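The Back Room at Setomgate, Bit by Bit
Posted by Seren Bellis, 3 November 2019

Hello again from the land of dust and half-full boxes! A few of you have been asking how the back room is coming along, so I'm putting the latest up on the gallery page with some notes. If you're new, Setomgate is the old upholstery building on the corner, and the back room is where we keep the floor games, the cloths, the boards and pretty much everything else that doesn't have a home. The whole building is 1,650 square feet, and I swear most of the mess has always lived in this one room.

We started sorting it out in June, got distracted by the leaky skylight in the front (long story, see the Brekke page) and only picked it up again last month. So please be kind. It's a work in progress and it looks like one.

The walls

White, white and more white. I wanted a warm cream and got outvoted, and I've come around to it, mostly because the room gets so little daylight that anything darker would have made it feel like a cellar. It does show every mark, though. You lean a board on it for one afternoon and there's a smudge for life. I've been over the low parts with a damp sponge and a little dish soap, which takes off the newer scuffs and does nothing at all for the old ones. I still have half a can of the Hirau eggshell left and might go over the worst of it after the holidays.

The cable along the top is staying. I did ask about having it run inside the wall and the price made me laugh out loud, so up there it stays, and after a week you stop seeing it.

The floor

This is my favorite part of the room now. It's pale, somewhere between beige and gray depending on the time of day, and it makes small things so much easier to find! The old carpet tiles used to swallow everything. When we pulled them up I found buttons, chalk, a door key we'd replaced years ago and enough grit to fill a bucket.

Things still end up on it, of course. I have a rule that whatever's on the floor gets picked up before the lights go off, and I break it myself more than anyone.

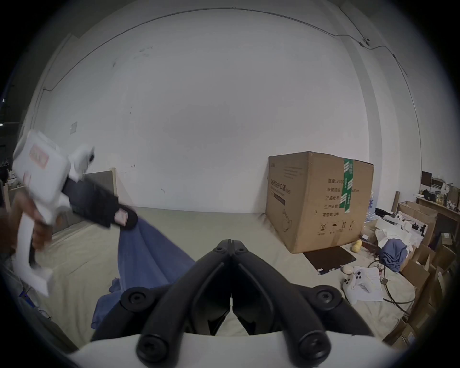 Blue cloth on the floor, big brown box against the wall, and the two little yellow balls over on the right.

The blue cloth

We own a lot of cloths (87 at the last count, and yes, I did sit down and count them for the inventory) and the blue ones are always out. They're a good size, they don't show dirt, and they fold down flat enough to stack. They also slide off every shelf I've ever put them on. At the moment I'm trying them rolled up in a tub instead of folded in a pile, and I'm not sure yet that it's any better. Rolled ones are easier to grab. Folded ones look nicer. I go back and forth on it.

If you have a method for keeping a stack of slippery cloth upright, please write to me. I've tried bookends. They just fall over together.

The box

I love a good cardboard box and this is a very good one. It's big and sturdy, with Chinese printing down the front and that strip of green tape with the white lettering along the side. I know I should flatten it and take it to recycling with the others, and every time I get as far as picking it up I think of something else that could go in it. Right now the plan is for it to hold the spare cushions until the new Posis shelving gets here. After that we'll see. It may well outlive the shelving.

I've kept it against the wall so there's room to walk past with your arms full. It used to be by the door, and I have the shin to prove it.

The boards

There are two kinds to find a place for. The dark brown one lies flat and is the one we use most, for games and for keeping things up off the floor, and the light wooden one is taller and stands up against the wall. I keep meaning to put felt pads along the bottom edge of the wooden one so it doesn't squeak when you shift it. The pads are in my coat pocket. They've been there since the summer.

For storing the flat ones I've marked out a gap behind the shelves, just wide enough for them to slide in on their long side. Whether anyone puts them back there is another matter!

The small stuff

Balls, caps, pegs, wooden rings, the odd checker from a set that went missing before I ever got here. Small stuff is what really makes a room look untidy, more than the big things do. I bought 12 lidded tubs with the leftover paint money and they've made a huge difference, although I've already lost track of which one the pale yellow balls are supposed to go in. Labels next. I've got a marker and a roll of masking tape and a free evening, so no excuses.

The shelves

Oh, the shelves. They're the part I've been putting off, and they look it. Everything that came off the floor went up there "just for now" and it's been just for now ever since. My plan is to empty one shelf at a time, wipe it, and only put back what we've used this year. I did the top one last week and filled a trash bag and a half, mostly with dried-out glue and instructions for things we no longer have.

Still to do

Put up some hooks at kid height and some at grown-up height. Find a doormat that stays where it's put. Decide on a lamp for the shelf corner, which is pretty gloomy once the afternoon goes (I've had my eye on a clip-on one but I'd like to see it lit first). Stick on the felt pads. Label the tubs.

I'll add more to this page when the Posis shelves are up. If you'd like to lend a hand before then, I'm usually in from ten, the side door sticks so give it a good push, and there's always coffee.

Seren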